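August, getting on for midnight

I did it, I finished the list! All 133 albums, every one played front to back, no skipping, and every one given a score out of 100 in the green notebook. I started this back when there was still snow on the porch and I truly thought I'd quit by number 30, which was that double live thing with the drum solo. Glad I hung on.

So the winner, by one measly point, is *Salt Ladder* by Wanari. I did not see that coming. I had Hornus down for first place from the start (I've loved them since high school, I have the shirt, I have the other shirt) but when I sat down tonight and played the two top ones back to back, Wanari just took it. Side two! The way the organ comes in under the third song and then hangs around for the whole rest of the record like it's got nowhere to be. I played that bit four times and then went and stood in the kitchen for a minute.

Hornus second, then. Bright third with the one everybody hates. I don't care, it's a wonderful record and the singing is so odd and brave, and I'd give it a 94 again tomorrow.

Called Ruby-Lee Tawhiri to tell her the top three and she yelled. She has Ullen first and always will, and I have them at 41st, and we went at it for most of an hour, both of us playing bits down the phone at each other. She says I scored them when I had that cold, and she may have a point. I looked it up and yes, same week, stuffed up in both ears. I've put a little star next to Ullen and I'll give it another go with a clear head.

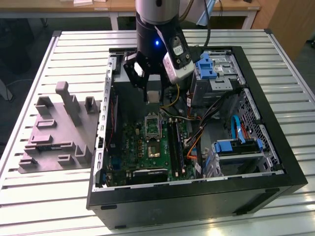 Open tower on its side, green motherboard, nothing in the CPU socket.

Things I noticed going back through the notebook. My scores creep up all the way from spring on, so either I got nicer or I saved the good stuff for last. I never once gave anything under 38. And there are so many 85s! Pages of them. I think 85 is what I write when I liked it and wanted supper.

The shortest album on the list is 22nd and the longest is dead last. I did try with that one. Two sittings and a walk.

Ruby-Lee wants to do it all again with her own list and then add the two together and see who comes out on top. Her list is 255 albums. She says that's after cutting it down. I said yes before she'd even finished asking, so there goes the winter. We're swapping the first ten next time she's over, and she's bringing the good speakers because mine buzz on anything with a tuba in it.

Should sleep. Putting on side two one more time first, low, with the window open.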